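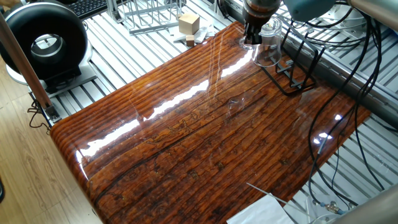
FOR IMMEDIATE RELEASE

Jemon opens its glassware handling set to outside labs, starts second round of recording

Apr 6, 2023 - Clear glass is hard for robots. Hard to see, easy to drop, and in most training sets there is hardly any of it. Jemon, the robot learning company, today said it will share its collection of glassware handling examples with university groups and small lab-automation firms, and has begun recording a second round with partner Tumero.

The collection is called Noh. It is made up of teleoperated runs: a person steers the arm, the arm does the task, everything gets logged. Camera views, joint positions, gripper opening, a short written instruction for each run. Runs that go wrong are kept and marked as such.

First round covered the plain stuff. Reach for a beaker. Pick it up by the wall. Set it down, let go, back off without knocking it. The second round moves on to placing glass near other objects, on wire holders and racks, and on surfaces that throw the light back at the camera.

That last part matters more than it sounds. A clear beaker on a matte gray bench gives a camera very little to work with. Put the same beaker on a varnished board with overhead lights on and it gives the camera too much. Bright streaks, wood grain showing through the glass, a rim that comes and goes as the arm moves. Learning systems trained on tidy benches tend to reach for the wrong spot.

"We kept getting asked why we don't clean up the table," said Şengül Karakaya, who heads data collection at Jemon. "Customers have shiny tables. They have cables on them. They have a keyboard somebody left there. If the system has only ever seen an empty white bench it's going to have a bad first day."

Setups are changed between sessions. Board in, board out. Wooden blocks, paper, wire stands moved to new places. Operators are told which object to handle and where it should end up, but not which path to take, so two people doing the same task will often do it two different ways. Jemon wants both.

What is in the release

Partners who sign up get the full first round plus early sessions from the second as they are checked. Each run comes with:

Video from the fixed cameras, time-matched to the arm log
Arm and gripper readings for the whole run, including the pauses
The task instruction in plain English, as given to the operator
A result mark: done, partly done, failed
A note on what was changed in the workspace since the session before

Broken glass runs are included but held in a seperate folder. Some groups want them, some really don't.

No audio. No faces. Operators work under an ID number and can ask to have their sessions pulled.

Tumero's part

Tumero runs the recording stations for the second round and trains the operators. New operators get 15 practice sessions before anything they record goes in the set. Those practice sessions are stored too but not shipped.

"Most people are fine with a block by lunch," said Anikó Sipos, operations lead at Tumero. "Glass takes longer. You close the fingers a bit too far, you don't feel it, and that's the beaker. So they learn to watch the rim. They slow down near the end. We want the slowing down in the data, please don't trim it out, that's the useful bit."

Sipos said early attempts to speed operators up were dropped. Faster sessions gave more runs but the approach to the glass got rough, and reviewers were sending too many back.

Tumero also handles the first check. Each run is watched through once by someone other than the operator, who confirms the instruction matches what was done and fixes the result mark if needed. Jemon does the second check, which is mostly software: missing stretches of video, logs that drift out of step with the cameras, gripper readings that make no sense.

Tools

Viewing and sorting is done in Mudetti, Jemon's own browser tool, which partners will be able to use at no extra cost during the release. Users can search by object, by surface, by result, or step through a run with the arm readings shown next to the video. Export to common training formats is built in. A few filters are still being worked on and are labeled that way in the menu.

Mudetti will also take in outside recordings. Groups with their own arms can upload runs, have them checked against the same rules and get them back in the same layout. Uploaded runs stay private unless the owner says otherwise.

Who can apply

University labs, hospital labs and companies building bench automation. Jemon will start with 11 partner groups and add more once support is keeping up. Applicants should say what arm and gripper they use, what they want to train, and what kind of surfaces the robot will be working on. Photos of the real bench are welcome, messy is good.

Partners agree not to resell the data, and to report errors they find. Corrections go out to everybody with the next update, with a list of what changed.

"Please tell us when it's wrong," Karakaya said. "We had a batch last December where the instruction said left rack and the operator had gone right, over and over, and it was an outside tester who caught it. We'd looked at those runs. Twice."

What comes next

The second round will keep going through the year. Liquids are not in it. Pouring has been tried in-house but Jemon is not happy with how the fill level is being recorded, and won't ship it untill that's sorted. Two-arm work is also being looked at, with one gripper steadying a holder while the other places the glass. No date for either.

About Jemon

Jemon collects and prepares handling data for robot learning, with a focus on lab and light bench work. It makes the Noh collection and the Mudetti viewing tool.

About Tumero

Tumero sets up and staffs teleoperation stations for companies that need recorded robot work. It trains its own operators and reviewers.

Press contact

Jemon press office. Interview requests for Şengül Karakaya or Anikó Sipos, please give your deadline in the subject line. Sample runs available to reporters on request.

###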